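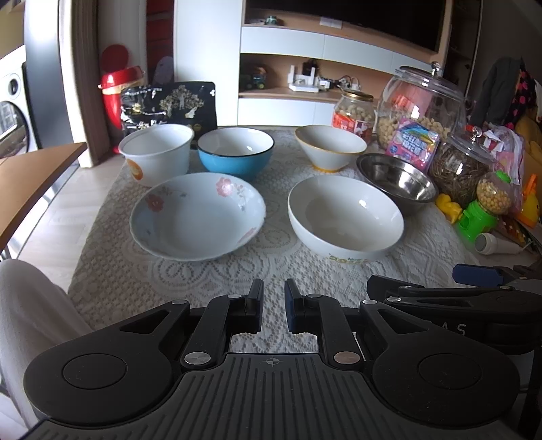

Separated, moving 41 miles, and the order says "reasonable notice"

cedarporch
Posted June 29, 2018

Longtime reader, first post. Divorced two years, one kid, age 7. We have joint custody and I have her on school nights. I've been offered a better job in Cedcombe, which is 41 miles from where we are now in Wenditz. Same state. Our parenting order says either parent has to give "reasonable notice" before moving. It does not say what reasonable is. We paid two lawyers to come up with that word.

My ex says I can't go without a judge signing off. My sister says it's under a hundred miles so it's nobody's business. My sister sells patio furniture. Who is right?

mudroom_jim
Your ex might be. Forget the hundred miles, that number gets passed around at barbecues. Some states have a distance in the statute, some have a different distance, and some don't have one at all and just ask whether the move messes up the schedule. Which state are you in, and does the order say anything else about the child's residence? Look near the back, where they put the stuff everybody was too tired to read.

cedarporch
Found it. Page 11, under "Miscellaneous," between who claims her on taxes and who keeps the trampoline. "The child's primary residence shall remain within a reasonable distance of the current school." So now I have two reasonables.

Would like to keep the state off here if that's okay. My ex knows how to use a search engine.

tallgrass68
Two reasonables and a trampoline, that's a standard order. Mine had "liberal visitation," which he took to mean he could show up during dinner.

You can move. Courts can't stop a grown adult from living in Cedcombe, much as they may pity one. What they can decide is whether your daughter goes with you on school nights. People mix those two up and then get very surprised at the hearing.

Halász
I'm going to disagree with the tone here a little. I moved first and filed after, on the advice of a forum a lot like this one. The judge was not amused. She didn't punish me exactly, but she asked why I hadn't waited and I had no answer except that the truck was already booked. I lost the school year and got it back the following September. File first. Truck companies will change your date for a fee, and it's a smaller fee.

mudroom_jim
Depends on the judge. I gave notice in writing, my ex never answered, I moved, and it was fine. Silence went down as no objection.

Halász
It went down that way because your ex didn't object. Hers already has, in writing I assume?

cedarporch
By text. With a thumbs down, if that counts as a pleading.

mudroom_jim
OK, then Halász has a point and I'll sulk quietly.

pennywhistle_law
I do family work, not your lawyer, don't know your state, you know the speech. A few things.

An objection by text is still an objection. Screenshot it with the date showing and don't reply with anything you wouldn't want read aloud by someone in a robe.

Send your own notice on paper, certified mail, with the new address, the date you want to move, the school she'd go to, and a proposed schedule. The schedule is what matters most. A judge who sees a workable plan has something to sign. A judge who sees only "better job" has to make up a plan herself, and you may not like it.

Work out the driving. 41 miles is nothing on a map and quite a lot at 7 in the morning with a kid who can't find her other shoe. If she stayed at the current school, could you do that run? If not, say so up front.

And yes, ask for mediation before the hearing. Plenty of courts will send you there anyway.

tallgrass68
Mediation cost me $68 through the county and three hours of listening to him explain his boat. We did settle though.

bluegate
Unpopular view: has anyone asked whether the dad has a case? She's got friends and a school and presumably a grandma or two. I'm the parent who got left behind in one of these and "only an hour" turned into every other weekend pretty fast.

cedarporch
That's fair and I didn't love reading it. He's a decent father. He coaches her swim thing. I was going to offer him more of the summer and the long weekends, but I hadn't written any of it down.

bluegate
Write it down. I'd have taken that deal.

Halász
Also ask the employer for a later start date. Mine said yes in one line after I'd spent two weeks afraid to ask.

cedarporch
Asked. They gave me 3 extra weeks. Certified letter goes out tomorrow, and I have a half hour booked with a lawyer at Clirnemus, where the first meeting is free and I'm told the parking isn't. Will update. My sister stands by the hundred miles.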